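Takilby cable fault
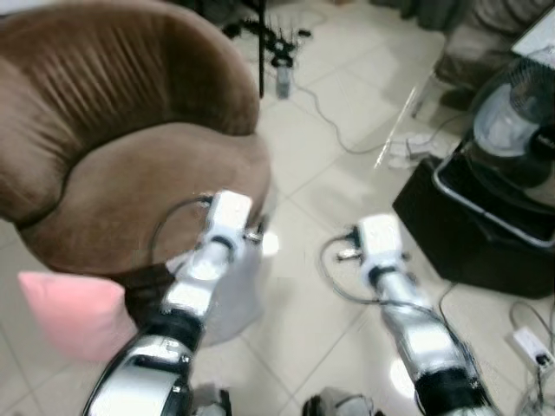 A two-armed household robot at work beside an armchair, with cables looping from both grippers.

The Takilby cable fault is the usual name for a series of gripper failures in a two-armed household robot built by Lakatos and tested in furnished apartments at Vekstead. The robot stopped responding at one or both grippers while picking up cushions, blankets and other soft items near the floor. In at least 9 cases the gripper did not stop but kept closing after it had been told to open. The manufacturer has described the fault as a connector problem that was fixed within weeks. Critics, chiefly the safety reviewer Orsolya Veres, have disputed both halves of that statement.

Background

Takilby was the project name for a tidying program run jointly by Lakatos, which made the arms, and Stevent, which wrote the control software. Its stated aim was a machine that could put a living room in order without help. Publicity from the period spoke of "unattended operation," although every test recorded in the project logs had an operator within reach of the stop button.

The arms carried power and signal to each gripper through a cable that left the wrist and ran outside the arm for part of its length. External loops of this kind are common on research arms. They are cheap, easy to replace and leave the wrist free to turn. They also catch on things, a drawback that had been noted in Lakatos's own design review before the first apartment test.

The fault

The first reports came in April, when an operator logged a left gripper that "went dead under the chair." The cable had pressed against the front of a seat while the arm was reaching low, and the plug had worked partway out of its socket. Similar entries followed. Most involved upholstered furniture, where the arm had to reach in under an edge and then turn.

A partly seated plug did not always cut the signal cleanly. In some cases the gripper lost its command line but kept its power, and the motor carried on with the last instruction it had received. If that instruction was to close, it closed. Stevent's software was supposed to notice the missing signal and cut the motor after 2 seconds. Logs released later show that the timer restarted each time the loose contact flickered, so the cutoff could be put off again and again. The longest recorded delay was 14 seconds.

No serious injury was recorded. One operator reported a pinched finger while freeing a blanket. The summary report listed this as a "handling event," a term that does not appear anywhere else in the project's paperwork.

Contributing factors

The test apartments were not laid out with robots in mind, and this was presented as a strength of the program. Extension leads and lamp cords lay on the floors, and the operators' notes mention them often. Stevent at first suggested that an arm cable had snagged on household wiring. The logs offer little support for this: only one entry describes contact between the two, and the gripper in that case kept working.

Shiny floor tiles were also blamed. According to an early statement, glare confused the robot's judgment of height and made it reach too low. This may have happened, but it would not explain a timer that failed to run out.

Response

Lakatos fitted a locking collar to the plug and shortened the loop. Stevent changed the timer so that a brief return of signal no longer reset it. The companies then announced 197 further pickups without a failure and declared the matter closed.

Veres's review questioned the value of that figure. The pickups were made mainly from open floor, with few of the low reaches beneath furniture that had produced the fault. She also pointed out that the shorter loop limited how far the wrist could turn, so some of the original motions could no longer be tried at all. Her main recommendation, a separate power cutoff at the wrist that did not depend on software, was recorded as "under consideration."

Lakatos replied that the tests reflected ordinary use. It has not published the list of positions tested.

Later status

The Vekstead apartments were closed to testing the following year, for reasons the companies described as commercial. A later version of the arm routes the gripper cable inside the wrist. Product material calls this an improvement in appearance and does not mention the fault. Whether the new arm includes a wrist cutoff is not stated.

See also

Emergency stop
Strain relief
Watchdog timer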